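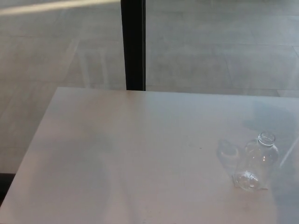
From: Efren Rivera
To: cell-planning list
Subject: Re: Budget lines for the second bench, November round

Rowena,

Replies under each of your points. I have trimmed the parts that Kylie already settled.

Rowena Tiongson wrote:

> I have the draft from Kiradia for the second bench arm and the
> quote from Gedora for the gripper and wrist camera. Before I put
> them into one request, can you confirm whether the clear bottle
> work needs anything beyond what the first bench has? The request
> as drafted assumes the same camera, same lamp, same table.

It needs two things beyond the first bench, and neither is in the draft.

The first is lighting. A clear, unlabelled bottle on a white top gives the depth camera very little to work with. The table shows through the body, so the bottle takes on the colour of whatever is behind it, and what remains is the threaded neck, the moulded base and a few highlights. The faint bottle-shaped patch beside it on the table is a further nuisance, as the segmentation will sometimes propose that as a second item. With daylight from one side the highlights also move during a shift, so thresholds set at 9 in the morning are no use by mid-afternoon. I would like a diffuse overhead panel and a blind for the window side.

The second is the table surface. We have two choices: keep the white top and buy a polarising filter for the camera, or fit a dark matt mat and leave the camera alone. The mat is far cheaper. Sekar prefers the filter on the grounds that the Ponwood line has a pale belt and we should train on something close to it. I agree with her on the principle but would buy both, given the price of a mat.

> Gedora list the soft fingers as an option at 246 per pair. Do we
> want them, and if so how many pairs?

Yes. Rigid fingers will dent an empty bottle if the force limit is set for a full one, and I do not want to be switching limits by hand. Please put down six pairs. That covers the bench and leaves spares for the period before the next round opens. Ask Gedora whether the pads can be replaced separately. If they can, reduce the order to two pairs plus pads.

> Kiradia want 595 for on-site commissioning. Is that worth paying?

Not for this bench. Jhun did the first one from the manual and has the mounting plate drawings. What I would pay for is the extended cover on the wrist joint, which the draft leaves out.

> Table: reuse or buy?

Reuse the frame and replace the top only if it is not flat. Jhun is measuring it. The clear space behind the far edge also has to be checked against the arm's reach, as there is an upright post on that side and the elbow swings wide on bottles lying with the neck pointing away. If the clearance is short we turn the base plate, at no cost, but the cable set then has to be the longer one. Please hold the cable line until he reports.

> The consumables line is blank. What goes in it?

Bottles, mainly. Kylie's trial plan calls for 164 empties, clear, no label, no cap, in the sizes Ponwood handles. They can be had through the returns scheme for very little, but someone has to rinse and sort them, and that time should be booked to the project. Add lint-free cloths as well. Specks on a white top get picked up as objects at the lowest size setting, so the table needs a wipe before each run.

One item for the list at large. The request form has a single box for "robot equipment" and last round the lamp and the mat were both struck out as furniture. I suggest we enter them as "vision accessories" under the camera line with a sentence stating that the camera cannot do the clear bottle task without them. Salazar's group used that wording and it went through.

Open points:

Jhun: table flatness and post clearance
Sekar: filter part number and thread size
Rowena: pad replacement question to Gedora, joint cover price from Kiradia
Efren: lamp specification, by the end of this week

Efren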